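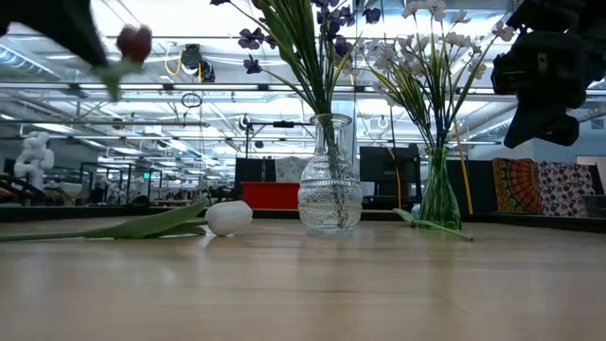
Juvine Dwelling Approvals and Completions File

Data card, version 14

Purpose

The Juvine file brings together records of residential building approvals, commencements and completions across the Istametti region. It was prepared so that council planners, builders and researchers could work from one set of figures. Before the file existed, approvals were held by each council in its own layout and completions were held by the private certifiers. Comparing the two meant a good deal of retyping.

The file covers new dwellings only. Renovations, granny flats under the floor area threshold and changes of use are outside its scope, even where a building permit was required.

Contents

The current release holds 1,517 project records. A project is one approval, whether it covers a single detached house or a block of units. The dwelling count is given in its own field, and users who want totals of homes should add up that field and not the number of rows.

Of the projects in the release, 289 were approved but had no recorded start at the time of extraction. These are kept in the file with a blank commencement date. A blank does not mean that the project has been abandoned. Lapsed approvals carry the status code L and are listed separately. 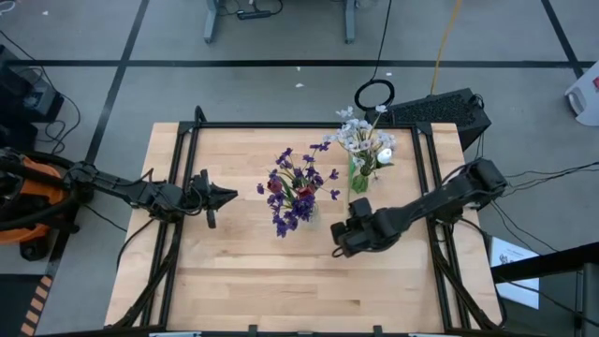 Housing Supply Data Unit, Istametti Regional Planning Office

Main fields

project_id: a permanent number given at approval. It does not change if the land is later subdivided.
council_code: the approving council at the date of approval.
dwelling_type: detached, attached, or unit. Townhouses are coded as attached.
dwelling_count: number of self-contained homes in the approval.
approval_date, start_date, completion_date: day, month and year. Where only the month is known, the day is entered as 01 and the date_quality field is set to M.
builder_class: small, medium or large, according to the number of homes the firm completed in the previous calendar year.
status: A (approved), S (started), C (completed), L (lapsed).

Sources and method

Approvals are supplied monthly by the councils. Start dates come from the notice of first inspection, and completion dates from the occupancy certificate. The two sources are matched on street address and lot number using the Jevitz matching routine, then checked by hand where the routine returns more than one possible match. In this release 41 records needed a decision by staff. They are flagged in the match_review field so that users can leave them out if they wish.

Names of builders and owners are removed before release. Street addresses are replaced by the locality. In very small localities the record is moved to the neighbouring locality - the locality_moved field shows where this has been done.

Known limitations

Start dates are less reliable than approval dates. Some certifiers lodge the first inspection notice several weeks after the slab has been poured, and the delay tends to be longer over the December shutdown. Quarterly counts of starts should be read with that in mind.

The Cieślak growth area was transferred between councils part way through the series. Earlier records keep the old council code. A lookup table is supplied for users who need a consistent boundary.

The file records what was approved and built. It holds no information on sale prices, rents, labour costs or finance, and it should not be used on its own to judge whether a housing target will be met.
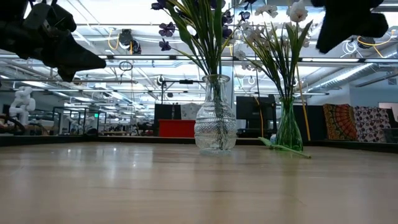
Updates and corrections

A new release is issued each quarter. Late notices are added to the quarter in which the work took place, so past totals may change. Earlier versions are kept on request for anyone who needs to reproduce published work.

Corrections should be sent in writing to the Unit with the project_id, the field concerned and a copy of the certificate or notice. Corrections received after the extraction date are held for the next release.

Conditions of use

The file may be copied and analysed free of charge, including for commercial work. Users are asked to cite the file name and version number, and must not try to identify individual owners or builders.

Contact

Aniela Borkowska, Data Custodian
Last revised: Friday, July 2, 2021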